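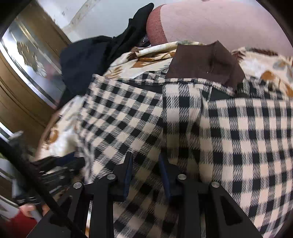 Checked garment on the floral sheet, brown cloth at the top edge.

August 17, 2024
Garment care notebook, Golbridge workroom

Carried on with the checked pieces from the Budia lot. Item 111 was next. Black and cream gingham type, large squares with hatched ones between. The item card says cotton blend, no size.

Laid out on the bed in the side room again. The long table is still covered with the Bach coats and I did not want to move them before Felista has labeled them. The bed is fine for sorting but too soft for measuring. Tape sinks in and the numbers come out different each time. Left the measurements blank on the card. Will do them on the table.

Folding notes, mostly for Gus:

Checks show up a bad fold right away. If the lines run on a slant on one side and straight on the other, the cloth is off grain and it will crease that way in the box. Open it up completely, shake once, line up one row of squares with the edge of the board, then fold. Don't try to fix it by pulling a corner. I tried that in July on the other checked one and stretched the hem.

Sleeves and any loose strips go in last, flat, no double fold. Tissue in the main fold only. We used too much last time and the lid would not close.

Brown cloth: plain, dark, no label that I could find. Not on the list for this lot. Keep it with 111 until Felista has checked the intake sheet. If it turns out to be separate it needs its own card and should go in the plain box, as the brown may rub off on the cream. Test with a damp white cotton swab first, somewhere on the back.

Steam: low setting, from the inside, press cloth on top. The Rarker steamer spits for the first minute, so run it over the sink before it goes near anything pale.

Box for this one is 3819, second shelf. It already has 4 pieces in it and can take one more if the fold is kept flat.

To do
Clear long table once the Bach coats are labeled
Measure 111, fill in card
Ask Felista about the brown cloth
Order tissue, down to over half a pack but the coats will use most of it
Lint roller refills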